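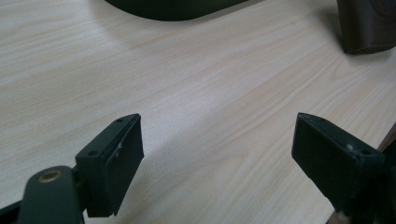 Bristau handheld grippers, sold as a pair
Reviewed 8/2/22 by Arsalan Hashmi

I bought these to record tabletop tasks for our arm at Pekside. You hold one in each hand, do the job yourself, and the recordings go into training. We have logged 1,354 demonstrations so far, mostly hanging small items on a jewelry stand and moving a coin pouch.

The jaws are plain black blocks with flat pads, and they hold a keyring better than I expected. After 400 runs the pads needed cleaning - alcohol wipes are fine. The trigger is stiff for the first week. Cables are my main complaint. They pull at the wrist when you reach across, and I lost 118 takes to a connector working loose.
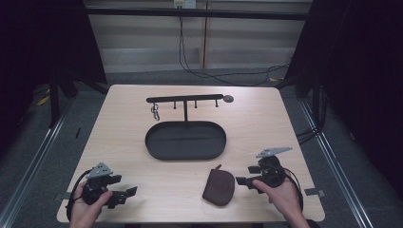
Naveed Talpur wrote in to say he tapes the connector down and has not dropped a take since April. He also finds remote control with the Nuster easier on the hands, though slower for small parts.

I would still buy the pair again. Order spare pads with it - mine took 5 weeks to arrive.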